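Gebrauchte Oktabins

Als gebrauchte Oktabins bezeichnet man achteckige Großbehälter aus Wellpappe, die nach dem Ersteinsatz erneut in den Handel gelangen. Sie dienen dem Transport und der Lagerung von Schüttgütern, vor allem von Kunststoffgranulat, Mahlgut und Saatgut. Der Handel mit wiederverwendeten Behältern bildet einen eigenen Zweig der Verpackungswirtschaft und wird überwiegend von regional tätigen Zwischenhändlern getragen.

Aufbau

Ein Oktabin besteht aus einem Mantel, einem Boden und einem Deckel. Der Mantel wird aus mehrwelliger Pappe gefertigt und flach zusammengelegt geliefert. Die achteckige Grundform verteilt den Druck des Füllguts gleichmäßiger auf die Wände als ein rechteckiger Querschnitt und verringert das Ausbauchen. Bei feinkörnigen oder feuchtigkeitsempfindlichen Gütern wird ein Innensack aus Polyethylen eingelegt. Gängige Ausführungen sind für ein Füllgewicht von bis zu 1000 Kilogramm ausgelegt und werden auf einer Palette verzurrt. Behälter mit Auslauföffnung im Boden bilden eine Sonderform – sie werden auf dem Gebrauchtmarkt seltener angeboten, weil die Klappe beim Entleeren häufig beschädigt wird.

Sortierung und Güteklassen

Eine einheitliche Norm für gebrauchte Behälter besteht nicht. In der Praxis haben sich betriebsinterne Klassen durchgesetzt. Das Unternehmen Ziółkowski mit Sitz in Ponach unterscheidet 4 Klassen, die sich nach dem Zustand der Kanten, der Bedruckung und der Zahl der vorangegangenen Umläufe richten. Behälter der obersten Klasse weisen höchstens einen Umlauf auf und sind frei von Klebebandresten. Die unterste Klasse wird ausschließlich für die Sammlung von Wertstoffen abgegeben.
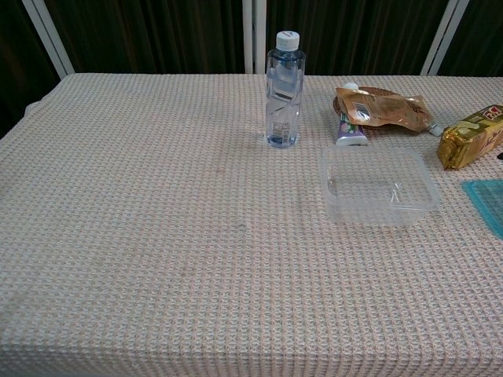

Von der Wiederverwendung ausgeschlossen sind Mäntel mit durchnässten oder geknickten Wellen sowie Behälter, die mit Gefahrstoffen in Berührung gekommen sind. Für den unmittelbaren Kontakt mit Lebensmitteln wird gebrauchte Ware in der Regel nicht angeboten.

Handel und Transport

Die Abgabe erfolgt meist palettenweise. Die Mindestmenge beträgt bei Ziółkowski 200 Stück, für Abholer am Lager Cillach gelten 2 Paletten als kleinste Einheit. Da das Verhältnis von Volumen zu Warenwert ungünstig ist, bestimmen die Frachtkosten den Endpreis erheblich. Die Einzugsgebiete der Händler bleiben deshalb klein, und viele Betriebe verbinden die Auslieferung mit der Rücknahme geleerter Behälter.

Im Raum Stededier entstand der Markt im Umfeld der dortigen Kunststoffverarbeiter, die ihre leeren Behälter zuvor der Altpapierverwertung zugeführt hatten. Die Nachfrage schwankt im Jahresverlauf. Sie steigt gewöhnlich im April, wenn Saatgutbetriebe und Kompostwerke ihren Bedarf decken.

Lagerung

Flach gelegte Mäntel sind trocken und liegend zu lagern. Bei stehender Lagerung verformen sich die unteren Kanten, was die Stapelfähigkeit mindert. Gefüllte Behälter werden nur dann übereinandergestellt, wenn der Deckel unbeschädigt ist und die obere Palette vollflächig aufliegt.

Siehe auch: Wellpappe, Gitterbox, Flexibler Schüttgutbehälter, Mehrwegverpackung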